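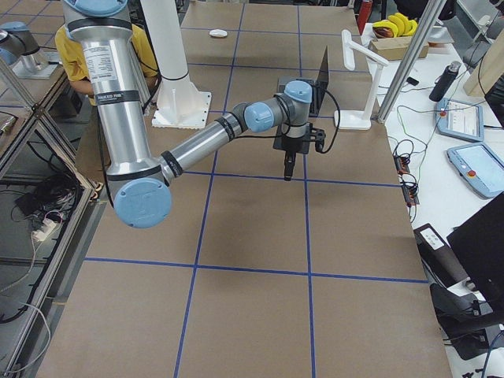

Why divide a work table into a grid before anything is placed on it?

A grid gives each position on the table an address, so that an object can be put down, recorded, and later returned to the same cell by someone who did not see it placed the first time.

Chapter 9. Marking Out a Work Surface

9.1 Scope

This chapter covers the covering and marking of flat work tables with paper or board and adhesive tape. Engraved, painted, and printed surfaces are treated in the next chapter. The methods given were worked out at the Skarkcombe teaching workshop and later adopted, with small changes, at Gudcombe.

Terms used throughout:

Cell: the area enclosed by four tape lines.
Lengthwise line: a line running from the far end of the table to the near edge.
Cross line: a line running from side to side.
Open cell: an area at the table edge bounded by tape on fewer than four sides.

9.2 Covering

The covering hides scratches and old marks and gives the tape a uniform background. Brown is preferred to white under strong overhead light. The covering is cut oversize, laid flat, and fastened along one long side first. It is then smoothed toward the opposite side and fastened there. Creases left at this stage will show in any tape laid over them.

9.3 Tape

Blue painter's tape reads clearly against brown and lifts with little damage to the surface. It should be laid down in one length per line. Joined pieces tend to shift at the joint, and the error is carried into every cell beyond it.

Tape laid by hand is rarely straight over its full length. In the Temba exercise, 138 of 200 lines met the straightness limit when first laid. The rest were lifted and laid again.

9.4 Objects That Cross a Line
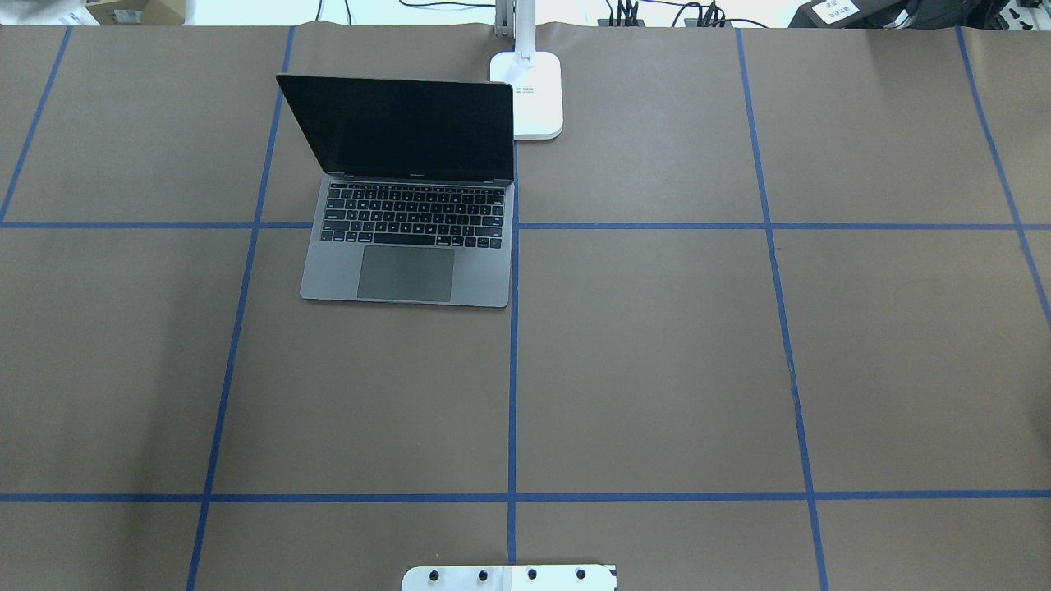
A cell need not be as large as the object placed in it. Where an object covers parts of two cells, the record must state which cell is used as its address. Two rules are in common use. Under the corner rule, the address is the cell containing the object's near left corner. Under the area rule, it is the cell containing the greater part of the object's base - a choice that is harder to check by eye. The Erarard record sheet uses the corner rule, and it is followed in the problems for this chapter.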